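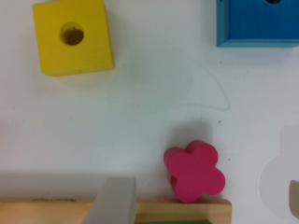 Plalik Publishes Bench Rules for Small Robot Arms, Opens Draft to Comment

EDSTEAD – Plalik, a maker of test fixtures and software for tabletop robot arms, today released a set of written rules for people who run manipulation trials at a bench. The document, called the Edstead Bench Practice, is free to download and can be used by any lab, school or company without a license.

The practice covers small arms working with light objects on a fixed table. It does not cover mobile robots, arms in production cells or any work with sharp, heated or pressurized parts. Users are still responsible for a risk assessment of their own setup and for meeting the laws and safety standards that apply where they work.

The text runs to 20 pages and holds 15 numbered rules. Each rule is written as an instruction, followed by a short note on how to check that it has been met. The rules are grouped under table layout, operator position, objects, trial records and stopping the arm.

"Most labs already have rules like these, but they live in somebody's head," said Gunvor Nygård, who edited the practice at Plalik. "A new person starts in June, the old person leaves, and six weeks later two benches in the same room are being run in different ways. We wanted something short enough that people would read it before they switch on."

Among the main points:

The starting position of every loose object is set down before a trial begins. Where a trial calls for scattered objects, the operator places them by a written layout or a random draw and does not adjust them afterward to make a grasp easier.

The gripper is open, empty and clear of all objects before a person reaches onto the table.

Objects in a set are kept together and checked for chips, loose layers and worn paint at the start of a shift. A replaced object is noted in the log, even if it is the same model.

Warning labels on the arm stay uncovered and readable. Status lights must be visible from where the operator sits or stands.

Cables are routed below or behind the table and kept out of the space the arm moves through.

A trial that is stopped by hand is recorded as stopped. It may be repeated, but it may not be deleted.

The section on objects uses peg-and-block sets as its working case, as they are cheap, easy to replace and hard enough to be useful. A block has to be picked up, turned to suit the peg and lowered over it, and small errors in any of those steps show up at once. The practice asks labs to state which peg each block is meant for and what counts as a finished placement.

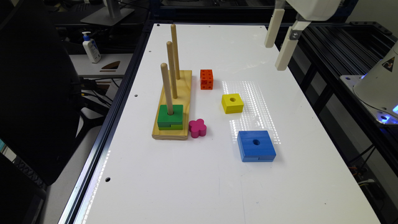 Bench with a three-peg board, one green block on its peg and the other pieces loose on the table.

Rule 9 drew the most discussion during drafting. It says that a placement counts only when the block rests flat on the base or on the block below it and the gripper has fully let go. Some early readers wanted partial credit for a block left tilted on the peg. The draft allows labs to record that result separately, but it may not be added to the success count.

The practice also addresses lighting. Glossy tabletops can throw reflections that change with the time of day, and a camera may handle the same block differently at 9 a.m. and 4 p.m. Labs are asked to note the light sources in use and any glare on the work surface, and to repeat a layout if the light changes partway through it.

Two outside groups tried the rules before release. Noremton, a contract test lab, used them on 3 benches and asked for a shorter start-of-shift checklist, now printed on a single page at the back. Bautista, a training provider for automation technicians, asked for plainer wording in the section on stopping the arm. Both changes are in the published draft.

Comments are open to anyone and can be sent through the form on the Plalik website. Comments should give the rule number and, where possible, suggested wording. Plalik will post all comments it receives together with its replies.

About Plalik

Plalik designs fixtures, object sets and logging software for tabletop robotics. The company is based in Edstead and sells to research labs, colleges and equipment makers.

Media contact: Gunvor Nygård, Plalik, Edstead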